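Furnier now has both arms, in software at least. The real one still has a left arm and a bracket. I have been running the two-arm version in Cistden for most of September so that the cable runs and camera mounts are settled before I drill anything that can't be undrilled. 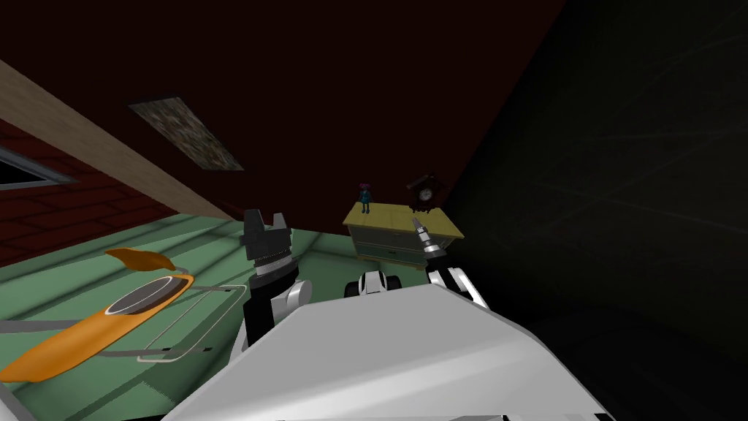
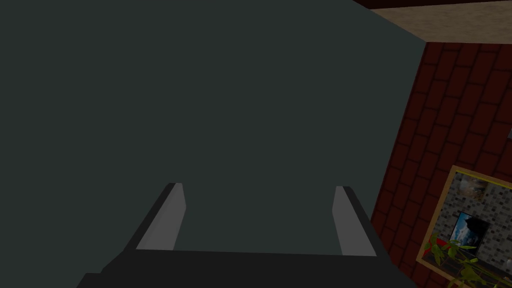
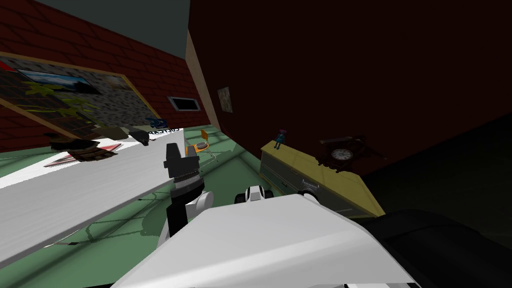
*Renders from the two-arm model. The gripper in the second is open with nothing in it; the tool is on the right arm in the first.*

## State of the model

The body is a set of flat panels. I kept the facets because I intend to cut them from sheet at Allska, where the folder is good and the rollers are not. The arm joints are rounded housings in white with black links between them. Patricio Vergara drew the housings, and his drawings are better than mine, so the model has his tolerances throughout except at the shoulder, where I had already bought the bearing.

Each arm file is mirrored from one source. This was a mistake for the cable routes. A mirrored arm has a mirrored cable exit, and on the real robot both motor connectors come from the supplier with the exit on the same side. I found this when the right wrist loom came up short on paper. The fix is a longer loom and a clip on the outside of the link. I haven't modelled the clip.

## The room

The test room came as a ready-made scene: brick walls, pale green floor, a dresser with a clock and a small doll on top, an orange chair, a table with small things at the far end. I changed nothing in it. My own bench has one lamp and a white wall behind it, and anything I tune there works only there.

The table end is the useful part. There is a white box lettered COLGATE, a pinkish-red mat, and a dark heap on or just over the mat that the depth estimate still treats as one object. The box gives clean edges. The black item between the two doesn't, and the grasp planner proposes a different approach for it on each run with the same seed. That should be impossible. I suspect a threading problem in my own code and haven't looked.

## Plain surfaces

The second render is a case I want to handle before any more arm work. Most of the view is one flat, dark green surface with no texture. The brick to the right has a regular pattern and the matcher locks on to it at once, but along the wall the bricks repeat, so a match one brick out scores nearly as well as the correct one. The plain part gives it nothing to use.

Things tried so far:

- Raising the contrast before matching. No change on the plain surface, more false matches on the brick.
- Weighting matches by how rare they are in the view. Helped with the brick.
- Falling back to joint angles when the match count drops under 17. Works in the model, where the joints are perfect. The real left elbow has play in it.

The third one stays in for now with a limit on how long it may run. After 400 control steps with no usable match the arm stops and holds position. Reinaldo Lacerda argued for backing the arm out along the path it came in on. I agree in principle, but the path log is overwritten when a new target is set, and I would have to change that first.

## Tool holding

The right gripper carries a slender pointed tool with ridged rings along the shaft. The rings are a nuisance for contact. The simulator resolves each one against the finger pads separately, and with the default solver the tool crept along its axis. I replaced the contact shape with a plain cylinder and left the visible shape alone. Creep is gone. So is any benefit the rings might have given, which makes the model slightly pessimistic. I can live with that.

The full two-arm scene logged 736 contact pairs before I did this, most of them the arms' own links resting against each other at the joints. If yours runs slowly, look there first. Turning off contact between neighbouring links is one line in the Cistden config and I had missed it since the start.

## Workshop

The right shoulder plate is cut. I used the Ghorbani hole pattern, 2 mm oversize on the slots so there is room to adjust. The edge came out clean on the long sides and poor at the corners, where the sheet lifted. It will be filed.

Left arm, real hardware: the elbow play is in the grub screw flat, as Patricio said it would be. I have a new shaft on order with a proper keyway. Until it arrives the arm runs at half speed and I keep it off anything heavier than an empty box.

Still to do:

- Longer loom for the right wrist, with sleeving.
- Keep the path log when the target changes.
- Find out why the planner disagrees with itself.
- Paint. The panels in the model are white and the real ones are bare metal, and the reflections upset the body camera.

I will put the shoulder drawing up once the plate is fitted and I know the slots are in the right place. The arm files are in the usual folder, with the old mirrored loom marked as wrong.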